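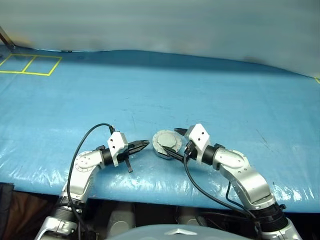
Visit to the Galach Paper Mill and Conservation Workshop

Report to members of the Allton Library Association

In April, a delegation from the Allton Library Association traveled to Galach at the invitation of the Simanjuntak Paper Mill. The visit was arranged as part of the Association's review of repair materials, which began last fall and will lead to new purchasing guidance for member libraries. Four members of the preservation section took part. The delegation was received by Intan Sumampouw, head of production, and by staff of the mill's conservation workshop.

The purpose of the visit was to see how the mill's long-fiber repair papers are made, to discuss supply and pricing, and to learn how the workshop treats water-damaged volumes. Member libraries have bought Simanjuntak papers for many years through a distributor, but the Association had not previously sent anyone to the site.

Arrival and introduction

The mill stands on the east bank of the Lesora River, a short drive from the rail station. The oldest part of the complex is a stone building that once housed the rag store and now contains the offices and a reading room. Production takes place in two later halls behind it. Visitors should note that the lane leading up from the road is steep and unpaved, and that the main parking area is at the bottom.

The day began at 9:30 a.m. with coffee and a short talk on the history of the site. Papermaking in Galach depended at first on linen rags collected from the towns along the river. Wood pulp arrived late, and the mill never changed over to it completely. When demand for writing paper fell, the owners turned to specialty work: filter papers, papers for bookbinding, and in time the thin repair tissues for which the firm is now best known among librarians. The account was frank about the lean years, including a long closure after a flood that reached the windows of the lower hall. A line painted on the wall beside the stairs marks the height of the water.

Fiber preparation

The delegation was then taken to the lower hall, where raw fiber is sorted, cooked, and rinsed. Most of the repair tissue is made from imported kozo bark, which arrives in dried bundles. The bundles are soaked overnight and cooked in a mild alkaline bath. Rinsing is done in long troughs fed by a spring above the mill, and staff pick out specks of dark outer bark by hand. Ms. Sumampouw explained that this step accounts for much of the labor cost, and that customers who are willing to accept a slightly flecked sheet can buy a second grade at a lower price.

Several members of the delegation were not aware that a second grade existed. It does not appear in the distributor's catalog. Samples were supplied, and the preservation section considers them suitable for spine linings and other hidden repairs. They would be less suitable for mending tears across text.

Water quality was discussed at some length. The spring water is naturally hard, which gives the finished paper a small alkaline reserve without further treatment. During dry summers the flow drops and the mill must draw from the town supply, and batches made in those weeks are tested separately. The delegation asked whether batch numbers could be printed on the wrappers of sheets sold in small quantities. At present they appear only on full reams. The mill agreed to look into it.

Sheet forming and drying

In the upper hall the delegation watched two papermakers form sheets by hand. The heavier papers are made on a small cylinder machine, but the lightest tissues are still formed one at a time on a flexible screen. The room is kept cool and is noisier than might be expected, owing to the pumps that keep the fiber moving in the vats. Ear protection was available at the door.

Members were invited to try forming a sheet. The results were uneven, and one was folded over itself before it left the screen. The exercise was useful all the same, as it made plain how much of the evenness of a good tissue depends on the last few movements of the wrists.

Wet sheets are pressed overnight and then brushed onto heated metal panels. The heavier grades are hung in the loft, where shutters along both walls are opened or closed according to the weather. Loft drying takes longer and gives a softer sheet with a slight cockle. Binders are divided on whether this is a virtue. The mill sells both finishes at the same price and reports steady demand for each.

Lunch was served in the reading room. The shelves there hold the mill's sample books, in which a piece of every paper sold has been pasted and labeled. The earliest surviving volume is badly stained from the flood but can still be read. The Association's cataloging members may wish to know that a written index to the sample books is in progress and that the mill would welcome advice on subject terms.

The conservation workshop

The afternoon was spent in the conservation workshop, which was founded to advise customers on the use of the mill's papers and now takes in work of its own. Its largest current project is the parish and school collection from Lesora, 1,647 volumes in all, which was soaked when a roof failed during a winter storm. The books were frozen soon after the storm and are being thawed and treated in small groups.

The head conservator described the order of work. Volumes with coated paper are handled first, because the pages stick together if they are allowed to dry slowly. Account books and registers follow, and then the general stock. Bindings are kept wherever possible. Where the boards have warped beyond use, the text block is resewn and placed in a plain paper case, and the original boards are boxed with it. The workshop expects to finish the registers by the end of the year and could not yet give a date for the remainder.

Members asked about mold. The workshop's practice is to isolate any suspect volume, dry it fully, and clean it with a soft brush under an extraction hood. Chemical treatment has not been used on this collection. The conservator stressed the value of a written plan prepared before any emergency – in particular, an agreement with a freezer operator who can be reached at night. In the Lesora case, the agreement was in place only because a school secretary had arranged it the previous summer for a different purpose.

A demonstration of tear repair followed. The conservator tore strips of tissue along a line of water drawn with a fine brush, applied wheat starch paste, and laid each strip along the tear under a light weight. The paste was thinner than that used in most of our member libraries. Several members have since tried the weaker mixture and report less cockling on thin book papers, though it requires more patience in drying.

Supply and pricing

The closing session dealt with orders. The mill is prepared to sell directly to the Association, provided that each order is for at least 800 sheets across all grades. This is well within the combined needs of our members but would require one library to receive, store, and divide the stock. Shipping would be charged at cost. Delivery currently takes four weeks for papers in stock and considerably longer for the lightest tissue, which is made to order.

The present arrangement with the distributor remains open to any library that prefers it. The Association makes no recommendation on this point until figures for storage and handling have been prepared.

Points for member libraries

Libraries that keep repair tissue from earlier purchases should check whether the wrappers carry a batch number and should record it before the wrappers are thrown away. The mill can supply test results for any numbered batch on request.

Samples of both kozo grades, together with loft-dried and panel-dried examples of the heavier papers, are held at the Association's office and may be borrowed for two weeks at a time. A copy of the workshop's paste recipe is enclosed with each set.

Libraries interested in a shared order should write to the preservation section with an estimate of their yearly use by grade. Those able to offer dry, shelved storage are asked to say so in the same letter.

The Association thanks Ms. Sumampouw and her colleagues for their generous welcome and for the time given to our questions. The mill has offered to receive a second group in the fall, when the loft is in full use. Places will be limited by the size of the upper hall, and preference will be given to members who were unable to join the first visit.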